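トップ > 採用情報 > 技術職 > ロボットソフトウェアエンジニア(動作計画・知覚・制御)

ロボットソフトウェアエンジニア(動作計画・知覚・制御)募集要項

掲載日:2021年3月2日
募集主体:株式会社Vallex 技術本部 組立自動化部
雇用形態:正社員(試用期間3か月、期間中の条件変更なし)
募集人数:若干名

1. 募集の背景

当部では、使用済みおよび保守対象の電子機器を対象とした分解・再組立作業の自動化ソフトウェアを開発している。対象はデスクトップPC、小型サーバ、産業用制御盤など、筐体内に複数の着脱部品を持つ機器である。製品名はPlultgateといい、動作計画、視覚認識、力制御、作業記述の各モジュールと、それらを結ぶ実行基盤から構成される。

これまでは顧客ごとに作業プログラムを個別に記述してきたが、対象機種の増加に伴い、部品モデルと作業記述から動作を自動生成する方式へ移行している。2月に移行の第一段階が完了し、今後は知覚の不確かさを考慮した計画、接触を伴う動作の失敗検出と復帰、およびこれらを支える開発ツールの整備を進める。本募集はこの第二段階の要員を対象とする。

2. 対象となる作業

主な評価課題は、横置きにしたPC筐体に対する部品の抜去と挿入である。ハードディスクドライブ、拡張カード、メモリモジュールなどを治具から把持し、筐体内の所定位置へ装着する。逆方向の作業、すなわち筐体から取り外して治具へ戻す作業も同じ記述から生成する。

この課題でソフトウェアに要求される事項は次のとおりである。

・部品姿勢の推定。金属面やラベル面を含む部品について、把持前に位置と姿勢を推定し、推定誤差の分布を計画側へ渡す。点推定のみを返すインタフェースは旧版との互換用に残しているが、新規の開発では使用しない。

・狭い空間での干渉回避。筐体の内側には基板、電源、ドライブケージ、配線があり、手先の進入方向が制限される。剛体部品は形状モデルで扱い、ケーブルは観測点群から占有領域を膨張させて扱う。ケーブルの変形予測は現状では実装していない。

・接触遷移の制御。スロットやレールへの挿入では、位置制御から力制御への切り替えを計画時に指定し、実行時に接触状態の推定値で確定する。切り替え条件の調整は現在も手作業の割合が高く、改善対象である。

・把持と置き直し。治具上の姿勢と挿入時の姿勢が異なる場合、一度の把持で完了できるか、仮置きを挟むかを計画器が判定する。

治具を使用する構成では、部品の初期位置はおおむね既知である。ただし治具のポケットには着脱のための隙間があり、部品ごとに傾きが生じる。既知の位置をそのまま把持目標に用いると、挿入時の姿勢誤差として残る。このため把持の直前と直後の二度、姿勢を推定する手順を標準としている。

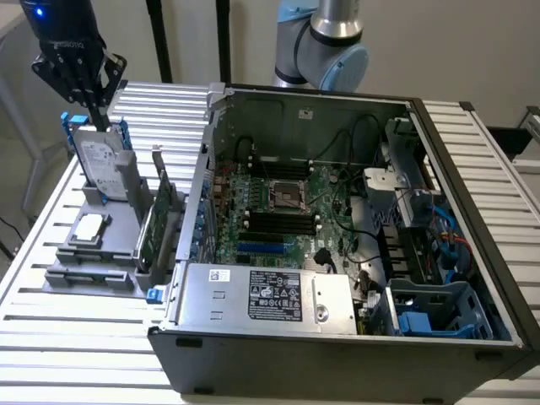 3. 職務内容

応募時に以下のA、B、Cから希望区分を一つ選択すること。併願は第二希望まで認める。

3.1 区分A:動作計画

・冗長自由度を持つアームの軌道生成および最適化
・把持姿勢候補の生成、評価関数の設計、逆運動学の解の選択
・姿勢推定の誤差分布を入力とする計画手法の実装
・作業順序計画(部品間の取り外し順序の制約を含む)
・計画失敗時の原因分類。到達不能、干渉、時間切れの三種を現在区別しており、干渉についてはどの形状対に起因するかを出力する

計画器の回帰試験には、1153件の計画問題からなる内部データセットを用いる。変更を統合する際は全件を再計算し、成功率、計算時間の中央値、軌道長の三指標を旧版と比較する。乱数の種は固定し、種を変えた場合のばらつきは夜間の試験で別途測定する。

3.2 区分B:知覚

・RGB画像および深度画像を用いた部品の検出と6自由度姿勢推定
・反射の強い金属面における深度欠損の補間と信頼度の算出
・カメラと手先の座標較正、および較正のずれの検出
・学習用合成画像の生成系の保守
・装着状態の判定(部品が所定の深さまで挿入されているか、固定具が閉じているか)

装着状態の判定では、画像と力覚の時系列を併用する。画像単独の判定は誤りが多く、現行版では補助的な入力として扱っている。判定結果は三値(装着、未装着、不明)で出力し、不明の場合は視点を変えて再取得する。対象部品の登録数は現在71種である。追加時にCADモデルが入手できないものは、多視点の撮影から形状を復元して登録する。

3.3 区分C:制御および実行基盤・開発ツール

・インピーダンス制御および力制御則の実装、安定性の確認
・リアルタイム制御周期の維持と遅延要因の解析
・作業記述言語の処理系(構文解析、型検査、実行木への変換)
・実行ログの記録、再生、差分表示を行うツールの開発
・シミュレータと実機で同一の作業記述を実行するための抽象層の保守
・継続的統合環境の運用

力覚信号はデバイスドライバの層で時刻を付与し、画像の撮影時刻と共通の時間軸に揃える。過去の不具合のうち、制御則の誤りと疑われたものの相当数は時刻の不整合によるものであった。区分Cの担当者は、この時刻管理の仕様を維持する責任を持つ。

ログ再生ツールはBrindeoという名称で内製している。記録した関節角、力覚、画像、実行木の状態を同期して表示し、任意の時点から計画を再実行できる。現行版の課題は、長時間ログの読み込み速度と、版の異なる作業記述の間での差分表示である。

4. 開発環境

言語:C++17(計画、制御)、Python 3(知覚、ツール)。一部のツールにTypeScriptを使用
OS:Linux。制御用計算機はリアルタイムカーネルで運用
通信:ROSおよび内製のプロセス間通信層
版管理:Git。主枝への統合には二名以上の査読を要する
試験:単体試験、シミュレーション試験、実機試験の三段階
文書:設計文書は実装前に提出し、査読を受ける。様式はリポジトリ内のテンプレートに従う

実機は予約制とし、一枠を50分とする。枠の終了時には治具と対象機器を初期状態へ戻し、較正の確認スクリプトを実行する。確認に失敗した場合は次の利用者へ引き継ぐ前に再較正を行い、結果を共有記録に残す。

実機試験で発生した失敗は、軽微なものも含めて登録する。登録項目は作業記述の版、部品種別、失敗した工程、ログの識別子、仮の原因区分である。原因の特定は登録の条件としない。

5. 応募要件

5.1 必須(全区分共通)

・情報、機械、電気電子、制御またはこれに準ずる分野の学士以上の学位、または同等の実務経験
・C++またはPythonによる複数人での開発経験
・線形代数、剛体の運動学、確率の基礎に関する知識
・日本語で設計文書の読み書きができること。英語の技術文献を読解できること

5.2 区分別の必須要件

区分A:サンプリングベースまたは最適化ベースの計画手法を自ら実装した経験。既存ライブラリの利用のみの場合は、内部の変更または拡張を行った範囲を示すこと。
区分B:姿勢推定、点群処理、物体検出のいずれかについて、評価データの設計まで含めて担当した経験。
区分C:リアルタイム系の開発経験、または処理系・開発ツールの設計経験。いずれか一方でよい。

5.3 歓迎要件

・実機ロボットを用いた接触作業の開発経験
・カメラ較正、力覚センサの較正に関する実務経験
・公開されているソフトウェアへの継続的な貢献
・失敗事例の収集および分類を行った経験
・電子機器の保守、組立または分解に関する知識

歓迎要件は選考の加点対象であり、満たさないことを理由に不合格とすることはない。

6. 勤務条件

勤務地:本社開発棟(実機試験設備を併設)
勤務時間:フレックスタイム制。標準労働時間は1日8時間、コアタイムは11時から15時まで
在宅勤務:区分AおよびBは週3日まで、区分Cは週2日まで可。実機試験を伴う日は出社とする
給与:経験および能力に基づき決定する。提示は最終面談の後、書面で行う
休日:土曜、日曜、祝日、年末年始、夏季
休暇:年次有給休暇、慶弔休暇、育児・介護休業
社会保険:健康保険、厚生年金保険、雇用保険、労災保険
その他:通勤手当、学会参加費の補助、技術書の購入費補助

学会発表および論文投稿は、社内の公開審査を経たうえで可能である。顧客の機器に関する情報を含むものは対象外とする。

7. 選考手順

(1) 書類審査
履歴書、職務経歴書および技術概要書による。技術概要書は、過去に担当した技術課題を一つ選び、課題の定義、採用した手法、評価方法、残った問題を2000字以内で記述したものとする。図は字数に含めない。所属先の機密に触れる内容は記載しないこと。

(2) 技術課題
希望区分に応じた課題を送付する。区分Aは与えられた環境での把持姿勢の選択と経路の生成、区分Bは姿勢推定結果の誤差解析、区分Cは記録ログからの異常箇所の特定を内容とする。提出期限は受領から二週間。実行可能なソースコードと、方針を記した短い文書を提出する。計算資源は一般的なノートPCで足りる規模とする。

(3) 技術面談
提出物に基づく質疑を行う。オンラインで実施し、担当技術者二名が出席する。白板上での即興のコーディングは行わない。

(4) 実機見学および最終面談
開発棟で実機の動作と試験手順を説明し、その後に最終面談を行う。遠方からの来訪には交通費を支給する。来訪が困難な場合は、オンラインでの実施に変更できる。

各段階の結果は、合否にかかわらず電子メールで通知する。技術課題については、希望者に評価の要点を開示する。

8. 応募方法

採用情報ページの応募フォームから、次の書類をPDF形式で提出すること。

・履歴書(様式自由、写真不要)
・職務経歴書
・技術概要書
・公開可能なソースコードまたは論文がある場合はその一覧(任意)

件名欄には「RSE応募」と希望区分の記号を記入する。第二希望がある場合は、第一希望の記号に続けて記入する。受付後、自動返信で受付番号を発行する。返信が届かない場合はフォームの問い合わせ欄から連絡すること。

応募は随時受け付け、採用予定者が決定した区分から順に締め切る。

9. 補足事項

・本職務には、力制御モジュールの共同開発先であるTkachenko社との技術会議が含まれる。会議は英語で行う。区分Cの担当者は原則として出席し、区分AおよびBは議題に応じて出席する。
・実機を操作する者は、入社後に社内の安全教育を受講する。受講完了までは単独での操作を認めない。
・職務発明の取り扱いは社内規程による。規程の写しは最終面談時に交付する。
・提出書類は選考の目的にのみ使用し、選考終了後に当社の個人情報取扱規程に従って廃棄する。
・配属後の区分変更は、本人の希望と部内の状況により年一回検討する。

関連する募集
・組込みソフトウェアエンジニア(エンドエフェクタ制御)
・テストエンジニア(実機評価・治具設計)
・テクニカルライター(Plultgate 製品文書)
・サーバサイドエンジニア(Brindeo ログ管理基盤)
・学生インターンシップ(知覚モジュール評価)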